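Home Forums Learning & Data Simulation Search Log in

Thread: Two-arm tray task, how many sim episodes before real?

plotter_k
We're collecting bimanual episodes in sim for the Plotex tray job. Blue tray and a dark one side by side on a plain grey table, both arms coming in from the near edge. 600 episodes so far, all teleoperated. The policy trains without complaint, then hesitates whenever the grippers get close to each other. Top view from the current batch:

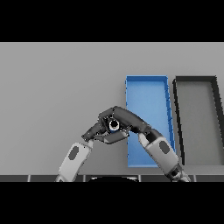

Action chunks are 2 seconds long. Joint positions only, no velocities. I'd like to know whether to keep recording or change what I'm recording before February.

onlow_dev
Change it. If the arms overlap in the top view, the policy can't tell which jaw is in front. Add a wrist camera per arm and re-render. You have the sim states, so you don't need to drive it all again.

plotter_k
Re-rendering is on the list. Wrist views double our storage and the Onlow box is already at 89 per cent.

greyscale
Disagree with onlow_dev. Occlusion is a symptom. Check how your operators behave in those moments. Ours paused every time the arms came together, and the model learned the pause. We trimmed idle steps and the hesitation mostly went away, same single camera.

onlow_dev
Trimming idle steps also removes legitimate waiting. In a handover one arm has to hold still while the other moves.

greyscale
Only trim when both arms are below threshold. I thought that was obvious.

plotter_k
Both arms idle is easy enough to filter. I ran it over one Sunday's recordings and the cut steps did cluster at close approach. The other thing I'm unsure of is labelling. I mark the segment by which gripper is holding the cylinder, left or right, and leave the other arm unlabelled.
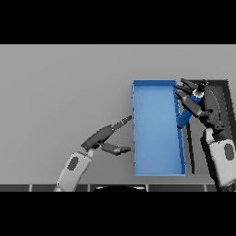
With 3 operators the label boundaries don't agree. One marks the grasp at jaw contact, another waits until the object lifts.

wolter_fan
Take it from sim contact state and drop the manual labels. We used the Wolter scripts for this – they need the object's mesh name and nothing else.

greyscale
Contact flickers. You'll want a debounce or you get a dozen grasps per episode.

onlow_dev
Agreed on the debounce. Still think you should render the wrist views, even at low resolution.

plotter_k
Will do the idle filter and contact labels first, then a small wrist-view set on the Esteban config for comparison. Same seeds for both. I'll post the loss curves and rollouts in this thread.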